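Curkell Tabletop
Perception and grasp planning software for small arms

Curkell Tabletop is the software we wish we had been handed when we first bolted an arm to a bench in Drenavport and tried to get it to pick things up. It takes what your cameras see, works out what is lying on the table and where, suggests sensible ways to take hold of it, and plans a path for the arm that doesn't knock anything else over on the way. It runs on one ordinary desktop computer with a decent graphics card, and it talks to most small arms with a parallel gripper, including a good many that were built by students over a long winter.

We are a small company and we use our own software every day, mostly on the sort of table you probably have yourself: a mat, a bit of tape, a few household bits and pieces, and cables going wherever they can be persuaded to go. If that sounds like your bench, you are very much who we had in mind.

Wrist view and calibration

Most of the trouble people have with picking comes from the camera and the gripper not agreeing about where things are. Curkell Tabletop has a calibration routine called Karaca that sorts this out for a wrist camera. You tape the printed target to your mat, press start, and the arm moves itself through 30 poses while you put the kettle on. At the end you get a plain report saying how far off each pose was, and a picture with the worst ones marked so that you can throw them out and run those again. We do suggest running it once more whenever the bracket has been knocked or taken off, even if you are quite sure you put it back just as it was (we have all been quite sure).

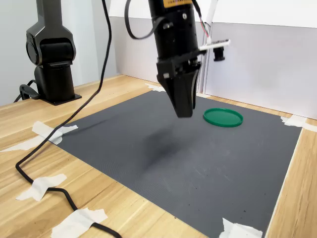
Gripper closed over the mat, with the downward-facing camera on its side bracket and a green lid within reach.

Flat, shallow things like that lid are harder than they look. There is very little height to get hold of, the rim shines where the middle doesn't, and a planner that only thinks about outlines will happily aim for the centre and press down on it. Ours looks for the raised edge first and offers grasps across the rim, with one finger inside and one out, ranked by how much room the fingers have on either side. You can see every grasp it considered, including the rejected ones with the reason beside them, and you can drag one up the list if you disagree. The software remembers that you did.

Finding things on the table

The detector comes with 816 everyday items already in it, lids and cups and connectors and pegs and so on, and you can teach it your own. For a new item you lay it on the mat, turn it over a few times between shots, and draw around it once; around 200 shots is plenty for most rigid things. Clear and very shiny items want more patience, and we would sooner tell you that now than have you find out in the second week.

Size differences are handled in one pass. You don't need one setting for big things and another for small ones, and if two items sit close together the planner checks that the open fingers will fit between them before it offers you anything at all.
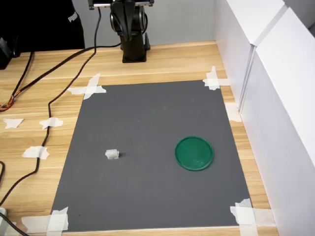

Large and small on one mat: a white connector and a green lid, with the arm standing behind.

Pale items on a dark mat are the easy case, and we'd recommend a plain grey or black mat to anybody starting out. The table mask lets you draw the edges of the working area on the live view, so that tape, cables and whatever else lives on your table are left out of the search for objects. Cables you can mark separately as keep-out zones, and then the path planner will go over or round them too. Please do mark them. Qistina Kusuma, who looks after support here, has a folder of letters about cables.

What's new in version 4

Karaca now works with two arms on one table, and either can be parked while the other is being calibrated. The grasp list can be sorted by finger clearance. Replays can be slowed down or stepped through one plan at a time, with the camera view next to it. The Drunberg add-on, for those of you recording demonstrations by hand, now saves the grasp choice along with the joint positions, so you can go back later and ask why the arm did what it did. We also mended the old fault where the table mask forgot its corners after a restart, for which many apologies and many thanks to everyone who wrote in.

What you'll need

A desktop computer running Linux, with 30 GB of free disk space
One arm with a parallel gripper and a driver that accepts joint positions
One colour camera at the wrist; a second, fixed camera is optional but it does help
The printed target (in the box, or print your own from the download page)

Licences and help

A bench licence covers one computer and as many arms as you can plug into it. Teaching licences cost less and cover a whole room. Both include a year of updates, and the software carries on working after that year is up, it simply stops getting newer. A trial copy is on the download page and has everything in it apart from the Drunberg add-on.

If you get stuck, send us the calibration report and a replay file and we'll have a look. Replies usually come within a working day, though we'll be slower for the first part of November while we move to bigger rooms across the river.

Page last updated 12 October 2019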